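How I finally got my bench clear (a hanging basket, a long wire rack and one padlock)

Posted 2/15/21

I spent most of January working at a bench I couldn't see. Tape, cable ties, little bags of screws, three coffee mugs, all of it sitting on the one flat surface I need. So I gave myself an afternoon to get everything up off the top, and I'm really pleased with how it went!

What you'll need:

One long wire rack with compartments (mine has five)
One small mesh basket that hooks over a rail
A soft cloth, warm water and a drop of dish soap
A tub for everything you're clearing off

Start by taking the lot off. All of it, even the bits you swear belong there. I used an old ice cream tub and had to go back for a second one. Then wipe down, working from the back toward you, and run a corner of the cloth along the metal edging where the crud collects. Go easy on a marble-look top. My friend Theresia Prantl went at hers with a scouring pad and she's still cross about the dull patch.

Next, hang the long rack on the back rail. I like it far enough up that my knuckles don't hit it when I reach for the back of the bench. The small basket goes in the left corner. Hang both while they're empty and give them a good tug before you trust them with anything heavy (my first try at home was with a cheap hook, and I was picking washers out of the carpet for a week).

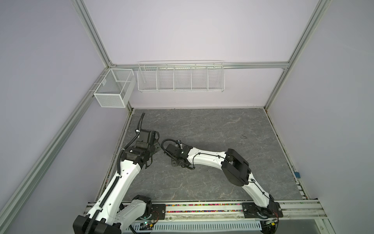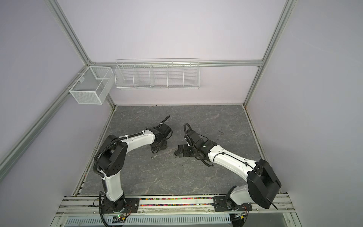
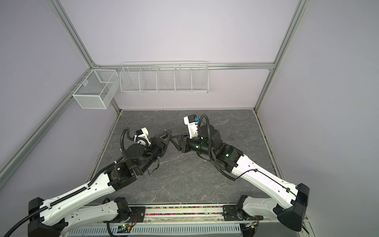
The padlock and its keys, on the veined grey top:

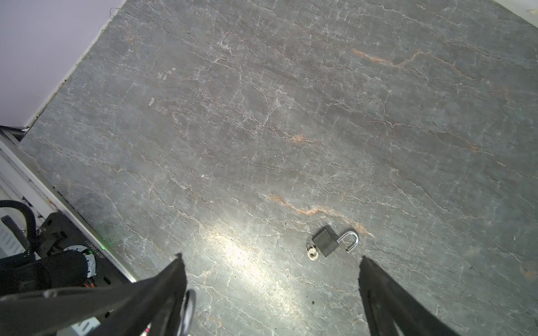 Now for the sorting, my favourite part. Leave the tubs beside you and deal with one handful at a time. I give each compartment a single job: tape in one, ties in the next, then pens, then small hand tools, and the last one stays free for whatever I'm in the middle of. The corner basket gets the odd shapes that won't stand up in a rack.

Keys are the thing I lose most, so they get a rule. If a lock is open, the keys stay right with it until it's closed again. Dymphna Mac Suibhne ties a scrap of bright ribbon on hers, and I've pinched that idea for the spare set.

Set a timer for 21 minutes when you start sorting. It sounds silly, but I dither, and a timer gets me moving. Anything still in the tub when it goes off gets a label and goes on a shelf in the cupboard. If I haven't gone looking for it in 50 days, out it goes.

I do a quick wipe every evening now, and the cloth lives on a hook by the door so I see it on my way out. Next job is the drawer under the kettle, and I've been putting that one off since before Christmas.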